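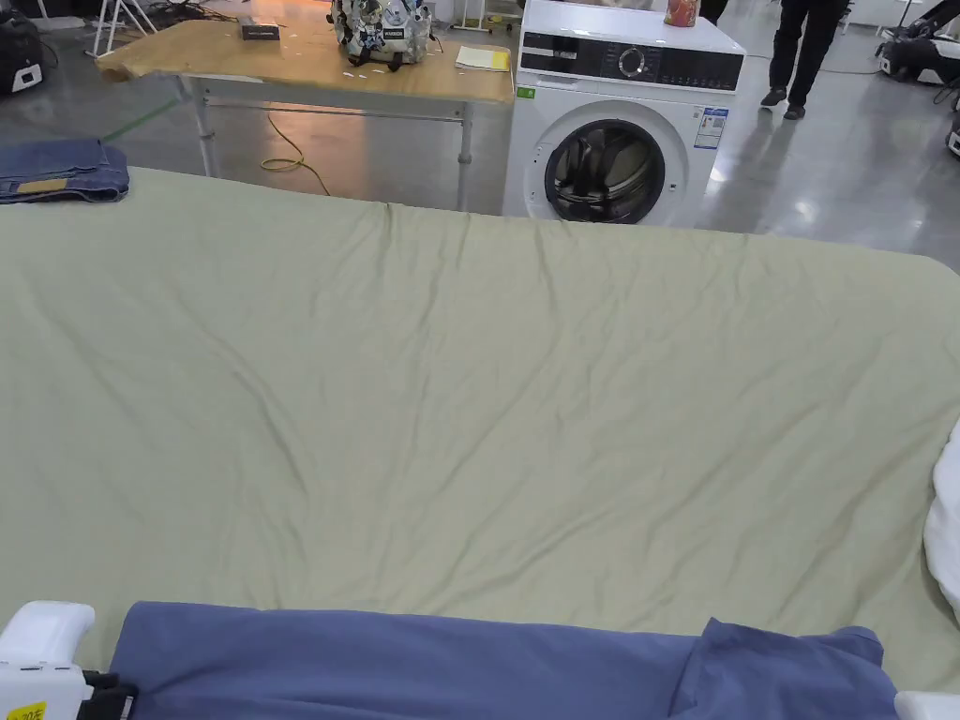 Lisham Clothing Store: progress report to the Fernska Fund, April 2019

The grant of £1000 was paid in full and £700 of it has been spent, mostly on tables, storage bags and rail hire. The rest is set aside for the August school clothing week.

Folding and sorting now take place at Lemieux Yard. It has a hard grey floor, which is easy to sweep, and enough space to leave the tables up between sessions. Clothes are folded on a large green cloth spread over the work surface. Jeans are folded and stacked at the far corner, and other garments are laid out along the near side until they have been checked for size. The cloth creases and has to be pulled straight now and then, but it keeps the clothes clean.

We have sent out around 30 bags a month since moving in. Children's coats are still short and we have more adult denim than we can pass on. Flonar has agreed to take the surplus.

Two items are outstanding: a second clothes rail, and labels for the 11 shelves in the store cupboard. Both should be in place before August.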